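Ink notebook, June, page 16

Second batch of oak gall ink, continued from the Hartley recipe. The first one was too pale on the page and I am still not sure if the galls were old or if I filtered too early.

Quantities this time: 50 g crushed galls, 725 ml rain water, iron sulfate as before. I left the galls to soak for three days with the lid half open. The smell is like wet bark and a little of vinegar. Some mold on the top, I took it off with a spoon. Farkia writes in her notes that mold is good for the color, but I don't like to have it in the room.

Filtered through cotton at 4 p.m. Very slow. The cloth from Prukitz is more dense than the old one, next time use two layers of the old one.

Lines drawn with a steel pen on the Liltatura paper:
- fresh: gray, almost violet
- after one hour: darker, edges clean
- on the back side: no bleeding, except where I stopped the pen too long

The gum is not yet decided. Without gum the ink runs off the nib too quickly and makes a drop at the start of each word. Patricio, if you try it before me, please add it in small steps and write here how much, last time we both forgot.

To do: the same lines again on the cheap paper. Keep one strip in the window and one in the drawer.
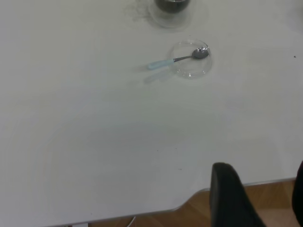
Entry by Patricio Domínguez and M. | Ink and paper bench | June

P. here: gum tried at 6 p.m., half a spoon. Better, but still the drop. I will continue tomorrow.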